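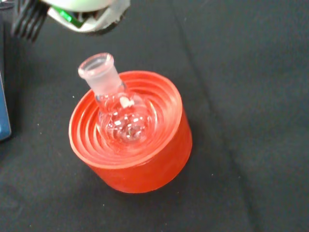 ## 3. Bench layout and flask supports

### 3.1 The flask and its holder

A round-bottom flask cannot stand by itself. On a teaching or preparation bench it is always in one of four conditions: clamped, seated in a heating block, resting in a ring, or in somebody's hand. Our earlier survey in the Sandon laboratory looked at the first two of these. The present section deals with the ring, which had been left out of the survey form.

Cork rings were used in the laboratory for many years and are still kept in the drawers under the window. They are light and cheap, but they stain, and they shed crumbs once the inner edge has worn. The red-orange holder adopted for this study takes the same place on the bench. It is a squat round stand, open at the top, with a thick rounded rim. Inside, ridges step down towards the centre in nested rings, so a small bulb settles on the inner rings and a larger one would rest further out. Only one size of flask was used in the main sessions.

The bulb does not have to sit level. A flask set down quickly often comes to rest with its neck leaning to one side, and we recorded this as "seated" provided that the bulb was on the ridges and the neck was clear of the rim. Rewi and Hsu coded the seating separately and then compared their sheets. They differed on 2 entries, both involving a strong lean, and these were settled by discussion.

### 3.2 Placing the stirrer and the holder

The stirrer hotplate was placed first and the rest of the layout followed from it. It stands to the left of the holder with open cloth between them. Earlier trials by Harawira had put the two nearly touching, which shortened the reach but left the flask close to the warm side of the plate whenever the heater was on. Moving the holder out also made it easier to see the neck of the flask against the cloth.

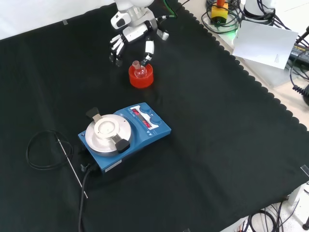
*Figure 1. Bench layout with the hotplate set at an angle, the flask in its holder to the right, and the coiled cable and temperature probe to the left.*

Setting the hotplate at an angle (Figure 1) was a matter of preference. Hinds favoured it for the view it gave of the readouts from the side of the bench; Rakena preferred the panel square to the person working. Both arrangements were allowed. The position of the holder was checked at the start of each session, and small movements after that were ignored.

The temperature probe was not needed for the seating trials. It was laid on the left with its cable in a loose coil, as is usual in the laboratory when the stirrer is run without it. The power cable also leaves on the left. We asked that no cable cross the strip between the plate and the holder, which is the path the flask takes.

### 3.3 The bench covering

The bench top in the Sandon laboratory is beige and fairly shiny. Clear glass is hard to pick out against it, above all under the ceiling lights, where the highlights on the bulb and those on the bench run together. A black cloth with a matte surface was therefore laid over the working area. Its scalloped edge has no purpose in the study. The cloth came from the stores in Tamihana and was the only one wide enough.

Cloth brings its own problems. It creases, and a holder set on a fold can rock. It also drags when something heavy is slid across it, so the hotplate was lifted into position. Before each session the cloth was smoothed by hand from the middle outwards. We did not iron it, and shallow creases remained. In the December pilot a fold under the holder had spoiled 2 trials, which were run again.

A cloth of this kind would not be suitable for work with solvents or hot glass. All trials used a clean, empty flask.

### 3.4 Seating block and readouts

The flask is small in relation to the top of the hotplate. The clamp bar and the collar at the middle of the block take up much of the space above the plate, and what is left for the flask is the well in the centre. Compared with the wide mouth of the holder, this well is a demanding target. It is also higher off the bench, so the neck of the flask has to be lifted over the collar and brought down almost upright. 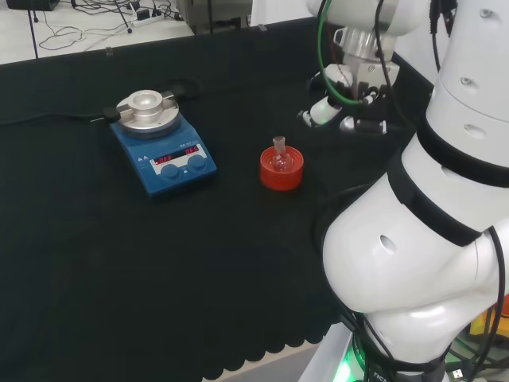

*Figure 2. The central well and clamp bar of the hotplate block, seen from the front, with the flask resting in the lower holder to the right.*

For the person at the bench, the front view in Figure 2 is the most familiar one. The two red readouts and the two blue knobs face forward, and the difference in height between the block and the holder is plain. Readout values were not logged.

Plulletti, the small parts list we use for describing glassware supports, has an entry for rings and one for wells, but no term for the step between them. We call it the rise. The rise was kept the same throughout.

### 3.5 Reach around the neck

The short neck leaves little to take hold of. Contact may be made at the neck, at the shoulder of the bulb, or on both sides at once. With the flask in the holder the lower part of the bulb is out of reach, and the rim limits how far down anything can come beside the glass.
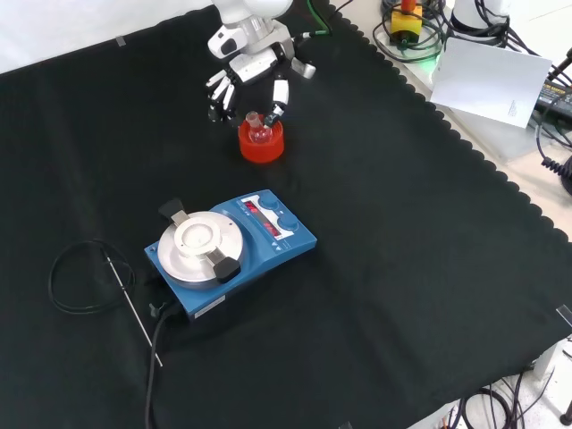

*Figure 3. Contact at the right side of the flask in the holder, with the fingers curled down on the left near the rim.*

In Figure 3 the rim is the nearest obstacle on the left. This was the commonest source of delay in the Ondine scoring sheets, ahead of a leaning neck and well ahead of creased cloth. A holder with a lower wall would give more room at the sides, though it would also support less of the bulb. Hsu has drawn two such versions, one with a plain low rim and one with a notch cut in the wall. Neither had been made when the sessions closed, and the results in Section 4 refer only to the holder described above.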